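Vimoneck Community Help

Refinishing a light wood top without taking it off its metal frame

Ji-hoon Jang
Posted Wednesday, September 18, 2024

I have a work table with a light wood top in a black metal frame. The top is held at the front corners by two small dark brackets that sit on the board, and there are gray rails running under the left and right edges. The grain is clearly visible, but I don't know the species, and I can't tell whether the board is solid or veneered. I bought the table used and the seller had no paperwork.

The existing finish has worn thin. A drop of water used to bead on it and now soaks in within a minute or so, leaving a patch that takes most of the day to fade. I keep a black oval tray in the middle of the table, with a black rack behind it at the far edge. The rack has four pegs on a horizontal bar. Both get moved often, so the surface needs to stand up to things being slid across it.

I would like to apply a hardwax oil (I have a can of Romau clear) with the top left in place. Is that reasonable, or do I have to unscrew everything? Also, how fine should I sand? The can says nothing useful, and I have seen people recommend going up to 2,000 grit. 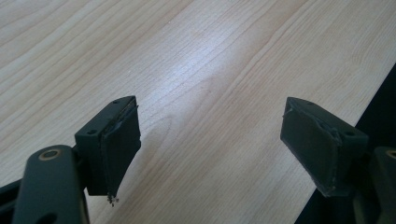
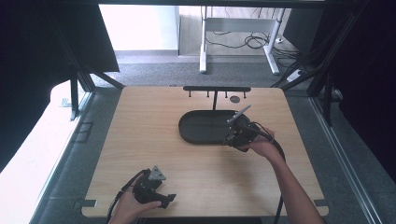 Furniture > Wood surfaces and finishes

118 views, 2 replies

Seon-mi Yeo

Stop well before 2,000. Very fine abrasive polishes the surface and leaves hardwax oil little to hold on to. 120, then 150, with the grain, is enough for a working table. Vacuum between grits.

Before sanding, find out what the board is. Look at an edge and the matching end. On solid wood the grain lines on the face continue over the end as end grain. On veneer you will see a thin face layer over something else. If it is veneer, skip the 120 and hand sand lightly with 150 only. A power sander can go through a thin face in a few passes.

You also need to know what is on it now. Rub a hidden area with a rag dampened with mineral spirits. If the rag picks up a waxy film, clean the whole top that way and let it dry before you sand. If it comes away clean, you probably have worn lacquer or varnish, and that has to be sanded off completely – hardwax oil will not bond over it.

As for leaving the top in place, it can be done, but I would take off the two front brackets. Finish tends to collect against hardware and cure as a ridge. The rails can stay; mask them. If the board is solid, coat the underside too, as far as you can reach. A board sealed on one face only may cup when the heating comes on in December.

Two thin coats, with the excess wiped off after each one. Follow the drying time on the can, then leave the tray and rack off the table for another 6 days. Lay the used rags out flat outdoors to dry. They can self-heat if left in a pile.

Joo

I did mine with the brackets on and it was fine. Used tape. One coat. Put felt under the tray or it will scratch whatever you use.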